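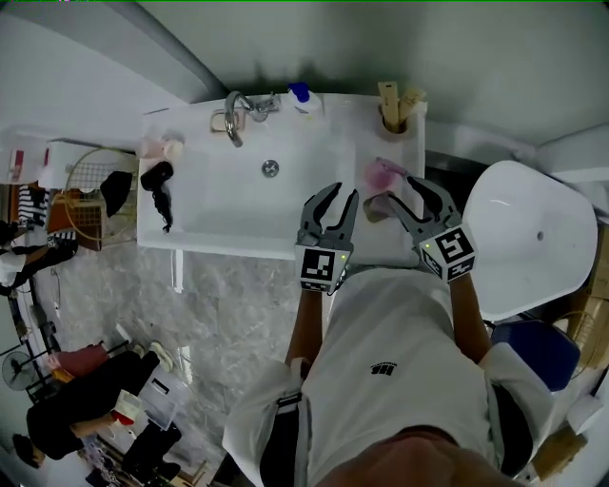 *3 min read · 14 posts*

**1/** Went to the Astel open day on Friday. Two floors of a converted apartment block, free coffee, lanyards. I said I'd write it up, so here's the write-up. Short version: I liked the people and I don't buy the pitch.

**2/** The pitch, from the flyer: "Homes that tidy themselves." Under that, in smaller type, "Learning from everyday hands." The smaller type is the honest part of the flyer and I wish it had been the headline.

**3/** The stop everybody crowded into was the bathroom. Person at the sink, a gripper in each hand, going for a pink cup near the edge of the counter. That's the work. A human does the chore with the same kind of fingers the robot will have, and the recordings become training data.

**4/** Fine. I get why you'd do it that way. You skip the expensive arm and you get a person's judgment about how to come at a cup. But a lot of visitors walked out saying they'd "seen the robot do the bathroom." They had not.

**5/** The black-and-white squares on the grippers are for tracking, we were told. Software finds the pattern and works out where each hand is. I asked what happens when a hand turns and the pattern is hidden. Kristine Soriano, who was running our group, said they lean on other sensors for those moments. I asked how often. She said she'd find out.

**6/** Credit where due: the room wasn't staged to look like a showroom. Hair dryer on the counter with its cord coiled up, pump bottle by the faucet, a fan and a boot over on the floor to the left. If you're going to collect data about homes, collect it somewhere that looks lived in.

**7/** Less credit: it's one bathroom. They've recorded 1000 runs at that sink. I'd trade most of them for a handful at my sister's place, where the faucet wobbles and the counter is the width of a paperback.

**8/** Someone asked about success rates. The slide said 80 percent on "cup tasks." I asked what counted as a success and got two different answers from two staff members standing next to each other.

**9/** Also, 80 percent of what? The slide had 132 trials on it, in a gray I could barely read from the second row. Same cups? Same counter? Declan Whitelaw (he gave the talk) said "similar conditions." Okay.

**10/** I asked to see the trained arm do any of it live. It was "between software versions." In September I went to the Tritero day and theirs was between software versions too.

**11/** What I'd like from the next one: pick 4 objects from visitors' bags, put them by the sink, run the arm, let us watch it miss. I'd think more of a company that fumbled my keys in front of me than one with a nice slide.

**12/** A man from Mononwood kept asking about price and kept getting "we're not a product company yet." He wrote that down every time.

**13/** To be fair to Kristine, she emailed me the next morning with a partial answer on the tracking question. It was a good email. It also said the number I wanted "varies by task," so I've written back asking for the worst task.

**14/** Would I go again? Yes, if the arm's plugged in. Photo is at the top of the thread, and I'll add her reply when I get one.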